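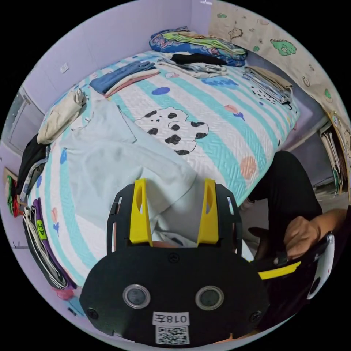

Nedholm Children's Clothes Exchange
Minutes of the meeting of 04/04/2026

Present: seven members. Two members sent their apologies. The meeting was opened at ten o'clock in the reading room of the Lallolier building.

1. Minutes of the previous meeting
The minutes were approved with one correction. Under item 4 it was written "winter coats", but it must be "winter coats and snow trousers".

2. Money
The balance stands at 3809 crowns. The rent for the hall in July is 1000 crowns and must be paid before the end of this month. One member asked if we can get the hall cheaper on a weekday. The secretary will ask, but the answer last year was no.

3. Clothes received
We have received 70 bags until now. The members who sort at home reported that the work goes well, but it takes more space than they expected. It was mentioned that a bed is a better place for sorting than a floor — the back does not hurt so much afterwards, and the finished piles can stay at the far end while one works at the near end. A folded pile of gray and white clothes, denim on top of something pink, a black piece on a light gray one: so it can stay until the bags come.
One member wished that blankets are kept apart from the clothes from the beginning. Agreed.

4. How we fold T-shirts
There was a long discussion. At the last exchange the T-shirts came in many different sizes of fold and the tables looked untidy after half an hour. The following was agreed for everybody who folds at home:
— Lay the shirt flat, with the collar away from you. Smooth it with the hands before the first fold.
— Fold both sides to the middle, with the sleeves in.
— Fold from the bottom up, two times.
— If there is a print on the front, it should be seen when the shirt is finished.
A question was raised about shirts with a print that looks like drips or small spots. Such shirts were put in the rag bag last time by mistake. It was decided that everybody looks twice in good light before a shirt goes in the rag bag. The light blue one, which is laid out flat on the striped bed cover, has dark blue drips and spots on the front and they are printed. It goes to the T-shirt table.
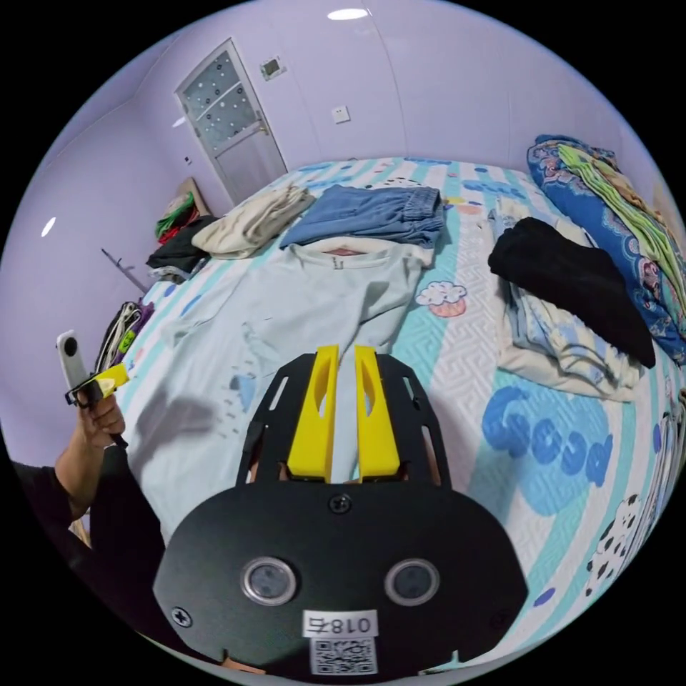
5. Labels and sizes
The size is written on a paper label and fixed with a safety pin on the neck. We have 19 sheets of labels left from the Nemlow order. It was proposed to order more, but the majority wanted to use these first. Where the size in the garment is washed out, one compares with another garment and writes "approx.".

6. Transport
The van from Bahrami can be borrowed again. It must be returned with a full tank. The driver is not yet decided.

7. Any other business
— The box of hangers is still missing. Members are asked to look in their cellars.
— It was asked if toys and books can be accepted. The meeting decided to keep to clothes and blankets this year.
— The key to the storage room does not turn well. The secretary will buy oil.

8. Next meeting
The date will be sent by e-mail when the hall is confirmed.

The meeting was closed at half past eleven.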